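Rule 2 and the closed lid

I've spent most of February writing rules for how people should handle objects while we record them, so that a robot can someday do it in our place. My mother asked what I do all day and I told her I write instructions for picking up a laptop. She asked if I was eating well.

The Nallen handling guide began as one page. Then Satish Bhatia read it, and now rule 2 has 3 sub-rules. The short form: lid closed, both hands, one on each side, keep it level.

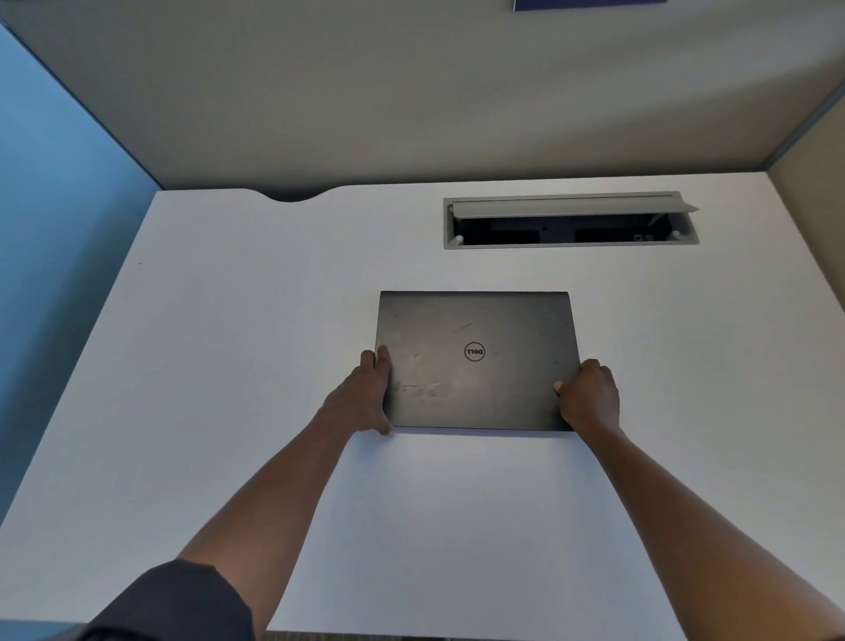
Rule 2 at a desk, on a Dell that has earned its scratches.

Aarti Kanaujia wanted a line about speed. I wanted a line about thumbs. We argued over thumbs until lunch – I won, and the guide now says a thumb may rest on the lid. Garalthorpe, our other site, had been teaching people to keep everything underneath, and their 1,656 clips had to be tagged separately from our 2,230. Satish still brings this up.

My own view is that a rule should fit on a sticky note. The speed line is four sentences long and uses the word "unhurried" twice.
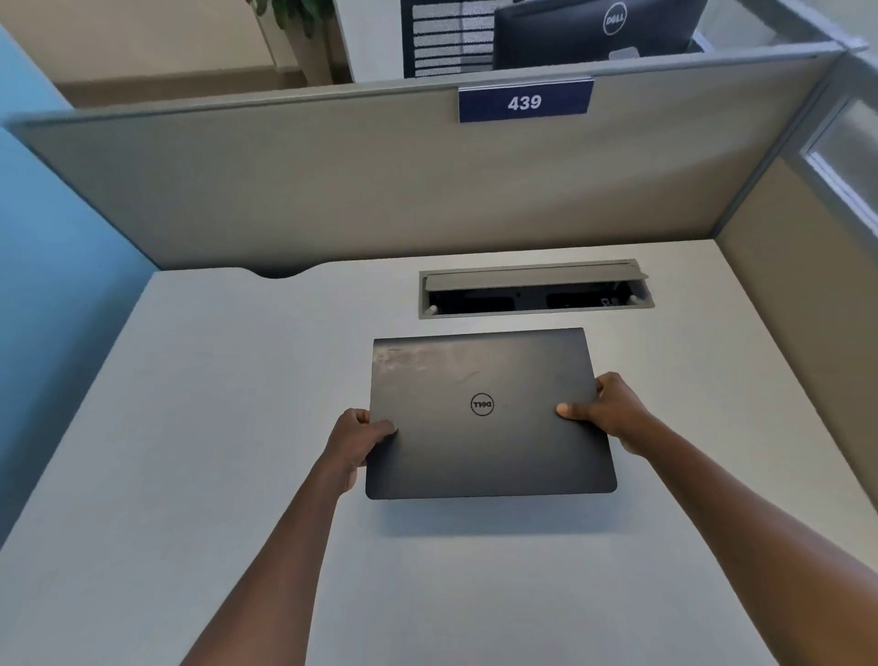

What happens to a clip that breaks a rule?
It stays in the set with a tag saying which rule it broke. We only delete clips where something private got recorded.

Next up is rule 3, mugs. Aarti has already sent me notes on handles.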